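My summer of learning to mend

8/14/20

I have a new hobby and I'm afraid I'm going to go on about it. Back in April I tore the knee of my favourite trousers on a bramble, and instead of binning them I dug out my gran's sewing tin and had a go. The patch was dreadful, all puckered at one corner, and I wore it to the shops feeling like a king.

Since then I've mended 20 things. Socks mostly, then a pillowcase, two shirts, and the lining of a coat I'd given up on years ago (I kept losing my keys down inside it, so that was a good day!). I can't tell you how much I enjoy an evening with the radio on and a heap of clothes waiting for me. 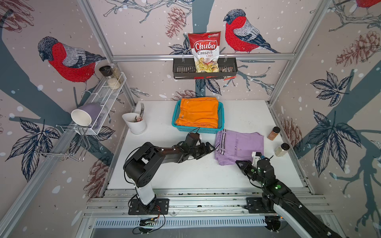
My friend Helge Kvam got me started on darning properly. He learnt it as a boy and does it without looking, chatting away the whole time, while I sit there with my tongue between my teeth. His first lesson was to start well outside the hole, where the wool is still strong, and weave back over it. I'd been sewing right up to the edge and wondering why the whole lot pulled out again by teatime.

I've also found the best little shop in Drindbridge, up the hill past the bakery. It's called Cunha and it's all thread, buttons and odd lengths of cloth. There's one wall with 96 drawers of buttons, and I know that because the drawers are numbered and I wanted something out of the very last one. I went in for needles and came out over an hour later with needles, green wool, six horn buttons and a darning mushroom. I love that mushroom.

Heavy cloth is what I'm trying to get better at now. Work clothes, canvas, thick twill, anything that fights back. You need a stouter needle and a thimble, and you need to go slowly where the seams double up. I snapped two needles on one hem before I accepted this. Waxing the thread helps no end, and so does pressing the fold flat before you begin.
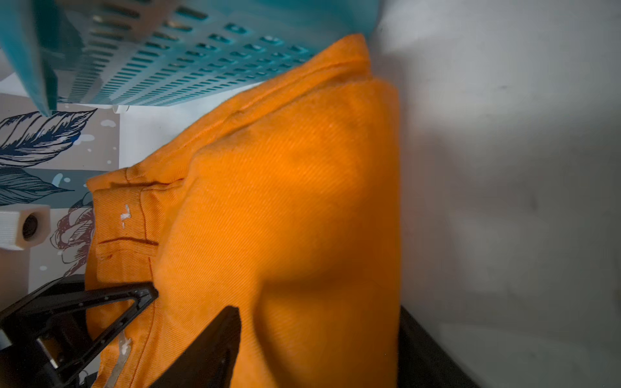
What's in my sewing tin

Gran's scissors, still sharp. A packet of mixed needles, with a few long darners. Black, white and navy thread, plus a reel of bright red that I use when I want the mend to show. Beeswax. A thimble that's slightly too big, so I wear it with a bit of tape inside. The mushroom, obviously.

Next up is a jumper with both elbows gone. Bendik Brekke has offered me some mustard wool left over from a blanket, and the jumper is dark blue, so those elbows are going to be seen from across the street. I can't wait to start.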